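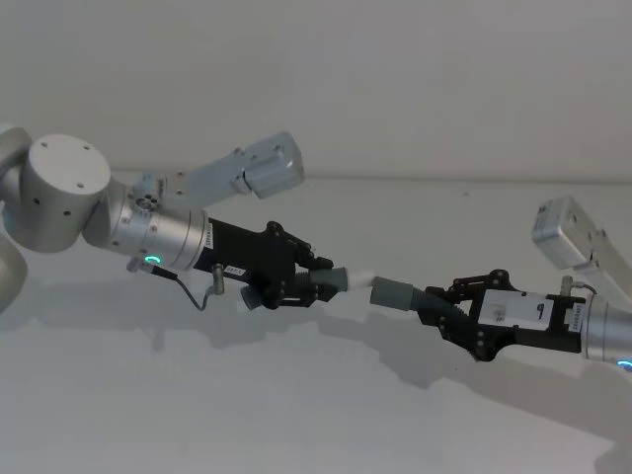
Replacing the drip line on the tomato beds

The old irrigation line gave out in July, the same week the tomatoes started to set. I had two beds on one timer, and the far one was getting almost nothing. The leaves were curling by noon and the soil was dry down to my second knuckle.

I bought the original kit from Korkside when we moved in. The main line had gone stiff and split in two places near the faucet. I tried tape first. It held until Thursday.

Rosalía Prieto has the plot behind ours and she told me to stop patching and run a new line. She gets her fittings from Sfakianakis, out past the feed store, so I drove over and bought 37 feet of half-inch tubing, 5 elbows and a bag of barbed couplers. They were out of end caps. I folded the end of each run back on itself and clamped it, and I may leave it that way.

Pushing tubing onto a barbed coupler is hard on the hands. What worked for me was standing the end of the tubing in a mug of hot water for a minute, then pushing it on with a small twist. If you pull it off again, cut that bit away and start with a clean end. I wasted a fair amount learning that.

I also moved the filter. It used to sit behind the rain barrel, where I never cleaned it. Now it is next to the faucet at knee height.

The timer runs at 5 in the morning, every other day. I set it for 4 minutes at first and that was nowhere near enough. Both beds are getting water now. The peppers still look poor, and I think that's the soil. I have a bag of compost in the garage that I haven't opened yet.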